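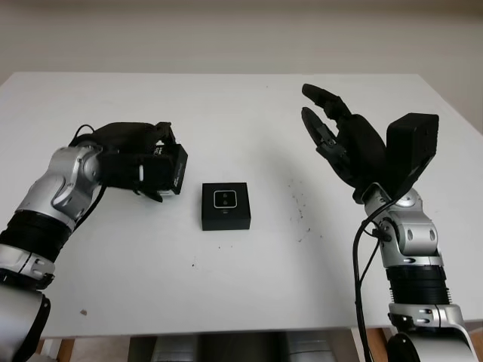

Reviewed by Weronika Szewczyk
Travel Equipment and Accommodation Desk
Published 12th May

Flaton Two-Person Travel Set: Review

The Flaton Two-Person Travel Set is sold to couples who are planning a long stay by the sea and would like to buy most of their luggage in one order. It was assessed over 19 nights on the island of Mussa, with two changes of hotel, two ferry crossings and one domestic flight in each direction. The set was purchased at the full retail price of $2180 and the manufacturer had no part in the review.

Contents of the set

The set comprises two hard-shell suitcases, one soft cabin bag, one roll-top beach bag, a pair of document wallets and 6 packing cubes. All pieces are supplied in the same color. At the time of purchase the choice was between sand and dark green, and the dark green set was selected. A printed care booklet is included, together with a card for registering the warranty.

Suitcases

Each suitcase opens along the middle and has a zippered divider on one side and crossed straps on the other. Capacity was sufficient for one adult for the full stay, including snorkeling equipment and one pair of walking shoes. The wheels performed well on airport floors and on the paved road behind the harbor at Mussa. They performed poorly on the sand track leading to the second hotel, where both cases had to be carried. Couples who have booked beach cottages should ask in advance whether the property collects luggage from the road.

The telescopic handle locks at three heights. The middle setting was loose on one of the two cases from the first day and did not improve. The handle on the other case gave no difficulty.

The combination lock is easy to set, although the instructions for doing so are printed in very small type on the inside of the lid. It is advisable to set the code at home, in good light.

Cabin bag

The cabin bag is the strongest item in the set. It fits beneath an aircraft seat when it is not overfilled, and the wide opening allows a change of clothes to be taken out without unpacking everything above it. The shoulder strap is padded and remained comfortable during a two-hour wait at the Flotlow ferry terminal. The outer pocket is large enough for two passports, boarding passes and a paperback book.

There is no water bottle pocket. In a warm climate this is a notable omission.

Beach bag

The beach bag is described by the manufacturer as splash resistant. It was taken on the small boats that run from Flotlow to the outer reefs, and its contents remained dry on every trip – including one return journey in heavy rain. Sand collects in the seam at the base and is difficult to remove. Turning the bag inside out and rinsing it under an outdoor shower was the only method that worked.

The bag will hold two large towels, two masks, sunscreen and a light lunch. It will not hold fins.

Packing cubes and document wallets

The packing cubes are adequate. The mesh panel on the largest cube had begun to pull away from the zipper by the end of the stay, and a replacement has been requested. The document wallets are neat and slim, but are too narrow for the folded entry permit issued on arrival at Mussa, which must be carried throughout the visit.

Comparison with the Flurnus set

Readers may also be considering the Flurnus Island Set, which this desk reviewed last August. The Flurnus suitcases are heavier and have larger wheels that cope better with rough ground. The Flurnus set does not include a beach bag, and its cabin bag is less well arranged. For a stay based in one hotel, with a vehicle transfer from the airport, the Flaton set is the more suitable of the two. For a route involving several islands and unpaved tracks, the Flurnus set is preferred.

Warranty and service

The warranty covers wheels, handles and zippers for two years. Claims must be accompanied by the original receipt and a photograph of the fault. A claim for the loose handle was submitted by e-mail after the return journey and was acknowledged the next day. The company offered a replacement handle or a partial refund. The replacement was accepted, and fitting it required only the small tool supplied in the package.

Unused items may be returned within 30 days of delivery. Individual pieces cannot be returned separately from the set, and the buyer pays the cost of shipping.

Assessment

The Flaton set is recommended for couples traveling to a single island resort, with reservations concerning the wheels and the middle handle setting. The price is high. Purchasers who already own suitable suitcases may prefer to order the cabin bag and the beach bag, both of which are available individually from the manufacturer.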